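Le simulateur de cuisine de Preken, vu en démonstration à Ramville

Preken ouvrait ses locaux de Ramville au public en juin, de 9 heures à la fin de l'après-midi. J'y suis allé pour un seul atelier, celui du simulateur Movstead, vendu aux écoles et aux petits laboratoires qui veulent programmer un bras sans en acheter un. La licence annuelle est à 807 euros par poste. Samuele Pace tenait le clavier, sur grand écran.

La cuisine fournie de base est bien faite. Placards vert sauge, plan de travail en bois brun foncé, crédence en bois clair, fenêtre à cadre noir. Le bras blanc se pilote à la souris, au clavier ou par script. J'ai essayé les trois, et le script est de loin le plus commode.
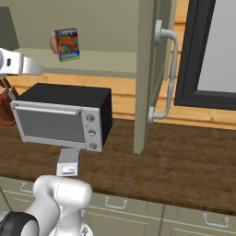
Le four, porte de placard ouverte à droite. Un carton coloré est en l'air, à côté de la pince.

Côté physique, c'est moins régulier. Les gros volumes comme le four réagissent de façon lisible, mais les petits objets demandent des réglages. Les frottements et les masses se modifient dans un fichier texte, objet par objet, et la documentation passe très vite dessus. Samuele Pace conseille de commencer par les valeurs par défaut et de réduire le pas de calcul avant de toucher au reste. Conseil suivi à la maison avec la version d'essai : les contacts sont plus propres, le calcul nettement plus lent.

L'exercice que j'ai préféré porte sur les portes de placard. Les poignées courbes obligent à soigner l'orientation de la pince, et on comprend vite pourquoi une trajectoire passe ou non. On peut rejouer un essai, l'arrêter et changer de point de vue à tout moment.

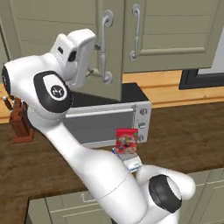
La pince près de la poignée du placard de gauche, au-dessus du plan de travail.

Oluwatosin Babalola, qui enseigne l'automatisme au lycée Okafor, posait surtout des questions sur les machines nécessaires. Réponse de Preken : 4 cœurs suffisent pour une séance, à condition de fermer le reste. Le catalogue compte 300 objets, tous de cuisine ou de bureau. Pour un atelier mécanique, il faudra importer ses propres modèles.

Points forts : prise en main rapide, rendu net, relecture des essais.
Points faibles : documentation trop courte, réglage des petits objets, pas de licence de groupe.

Note : 7/10. Version d'essai à demander sur place ou par courriel.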